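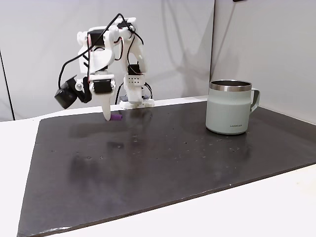 4.2 Does surface color affect fatigue?

The claim that dark work surfaces reduce visual fatigue has been repeated so often that few writers bother to cite it. We went looking for the source. Most of the handbooks we checked point to the Wustamel survey, which asked 1,000 office workers whether they liked their desks. It did not measure fatigue at all. The workers with dark desks reported fewer headaches, but they also worked in newer buildings with better lamps, and the survey makes no attempt to separate the two.

Cârstea's later trial is more careful. He had 26 proofreaders work through the same pages on light and dark desktops and counted the errors they missed. The difference he reports is small and rests on the final session, held in July, when 13 of the readers had already dropped out. We do not see how a purchasing guideline can be built on that.

18 shares 13 comments

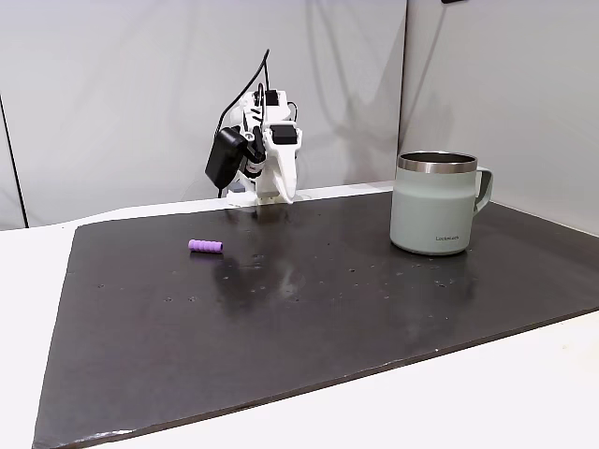

Contrast between a surface and its surroundings is a separate question, and the literature tends to run the two together. Atanasov treats "dark desk" and "dark room" as if they were the same condition. They are seldom found together in practice. In Figure 1, a dark charcoal-gray board covers most of a white table, while the wall behind stays pale gray and takes a large diagonal shadow. A person seated there would look from dark to light with every glance up. Whether that is tiring is unknown - none of the studies reviewed here recorded where people were looking.

Gloss is treated even more loosely. The Rivadeneira scale sorts surfaces by color alone, so a matte black desktop and a polished one receive the same score. Anyone who has tried to read under a ceiling light on a shiny table will doubt this.
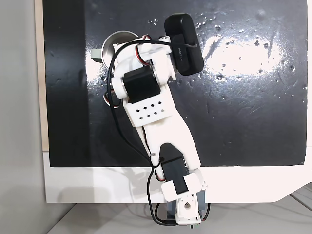
Figure 2. White arm over a glossy black work surface, viewed from directly above.

Until gloss and color are varied independently, we would treat any single figure for "surface comfort" with caution, including the one adopted in the Nillell recommendations. Section 4.3 turns to desk height, where the evidence is older but somewhat better.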